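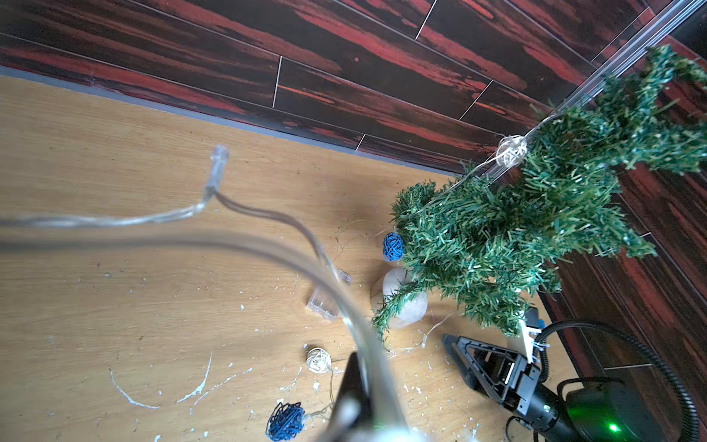

What time of year does indoor humidity drop the most? In the first weeks of heating. Outdoor air holds little water, and warming it lowers the relative humidity further.

2/ Test unit is a 516 square foot apartment in Renton, baseboard heat, windows shut. Logging started in October. Thermostat stays at 21 C.
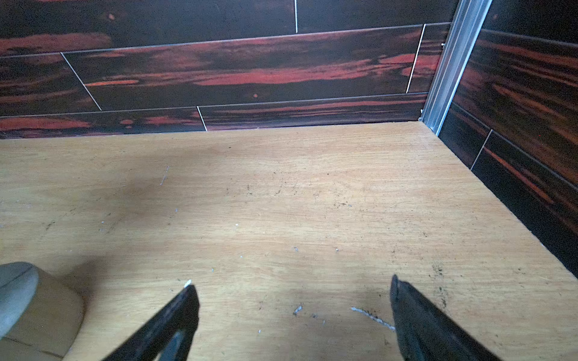 Tan body, pale gray cap, lower left.

3/ Two meters, a Lunetti and a Trotov, side by side on the same shelf. Readings taken every 15 minutes. The Trotov responds faster after a door opens. The Lunetti drifts less overnight. I log both and don't average them.
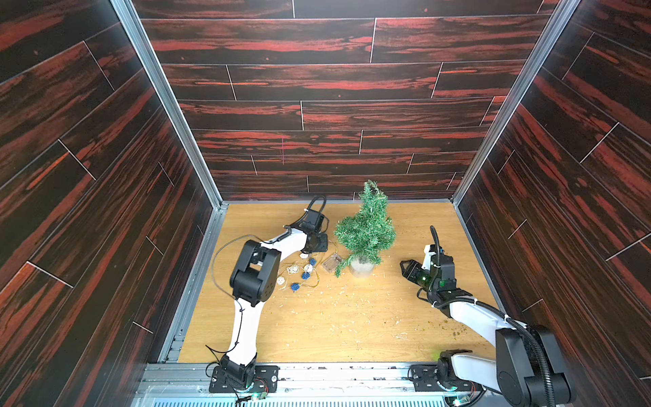 Dark plank pattern on the walls, light wood underneath.

4/ Gaps between floorboards lag the air by days. A single dry afternoon does nothing measurable. A dry week does. Measure the same gap each time, at the same spot, and write down the room temperature with it.
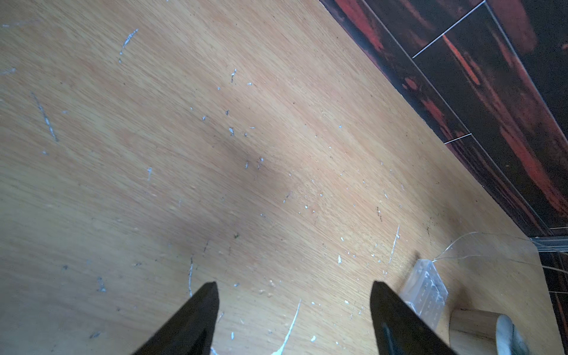 5/ The Miranda humidifier goes on next, low setting, bedroom door open. First 222 readings are already in the sheet. Will post the plot when the second set is done.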